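Workshop Tips: When the Bench Arm Pushes Too Hard

Last updated: July

We run a small tabletop arm in the shop at Fairweather. It sorts shape blocks and nudges parts into rows, and in between it does the dull jobs, like sliding sanding blanks over to the glue side. It had worked without trouble for most of a year. Then one evening it drove its rod straight down into the board and kept pushing. The tip left a dent deep enough to catch a fingernail, the clamp holding the rod slipped, and the arm went on with its program as if all was well.

These are the notes I wrote up afterward. Most of them apply to any small arm that pushes things around on a flat surface.

What went wrong

The arm had been given a height for the top of the board and told to stop just short of it. Two days earlier I had swapped the old board for a new one from Rakell. The new board is thicker. I did not change the height. On the first few runs the rod only skimmed the wood and I put the scraping noise down to sawdust. On the run that did the damage it was sent to a spot where the board had a slight crown, and there was no room left.

The controller should have tripped on the extra load. It didn't, and that was my doing too. The force limit had been raised to 59 newtons to get through a job with heavy blocks, and it was never put back. The log showed 237 moves made with the limit set that high.

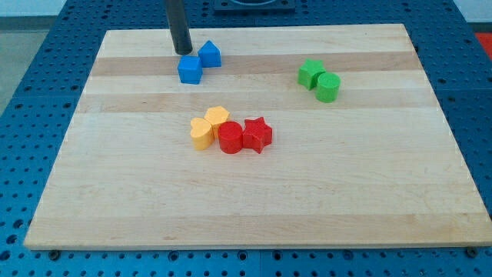 Setting the height again is the first thing to do after any change to the work surface. Turn the speed down as low as it goes, bring the rod over bare wood, and lower it until a folded sheet of paper just drags under the tip. Save that height and add your clearance on top of it. Check the far corners as well as the middle. A board made of glued strips, like our maple one, can move a little with the weather, and a reading from one corner won't tell you about the rest. Take the reading well clear of the blocks. The rod in our setup comes down close beside the two blue house shapes at the far left, and from the operator's side it is easy to think you are touching wood when you are resting on a roof.

Tips for the board

Bolt it down or clamp it. A table with a grid of holes makes this easy. Check that the bolt heads are outside the path of the rod.

Write the thickness of the board on the underside in pencil. If you own more than one board, write it on all of them.

A shallow dent in maple will often come up with a damp cloth and a warm iron. Take the board off the table first. Let it dry overnight, sand lightly, and measure the height again before you run anything.

Wipe the board before each session. Grit under a block will make it tip when it is pushed.

Tips for the rod

Put a paint line across the rod and the clamp where they meet. If the two halves of the line don't match, the rod has slipped. Ours had moved up into the clamp by the width of a pencil lead and I would have missed it without measuring.

Look at the tip for flat spots. A rounded tip that has gone flat will catch on the corners of blocks and knock them over. Replace it. A new rod from Viralano cost us less than the board did.

Don't retighten the clamp with the arm powered. Press the stop, switch off at the wall, then pick up the wrench.

Tips for the stop button

Mount it where you can reach it without leaning over the table. On the night of the fault I had to reach past the arm to get to ours, which is a poor place for a sleeve. Filippos Panagiotou moved it to the front edge the next morning.

Test it at the start of every session, with the arm moving slowly. If the arm coasts or carries on, shut it down and leave it off until it is fixed.

Put the force limit on a card by the button, with the normal value in ink. Anyone who changes it writes the new value in pencil and rubs it out when they set it back.

The dented board is now a shelf over the sink. The arm has done 1180 moves on its replacement, with the limit back where it belongs.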